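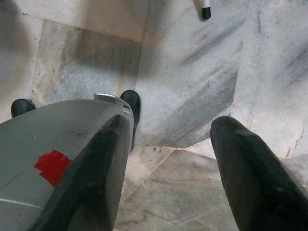 Left finger, red tape, marble.

19 July 2020

Suvel ink trial, office printer. Ran 2,000 pages on the Bruvaston tray, mostly the same invoice. Jams: 50, of which the sales sheet allows for none. Switched to 80 gsm paper and the next 100 went through clean, apart from a gray stripe that marketing may want to call a feature – I left it in the report. Growth target for the Gulf stays as it was, they tell me. Toner door still needs a thump. Retest in September, with the other tray.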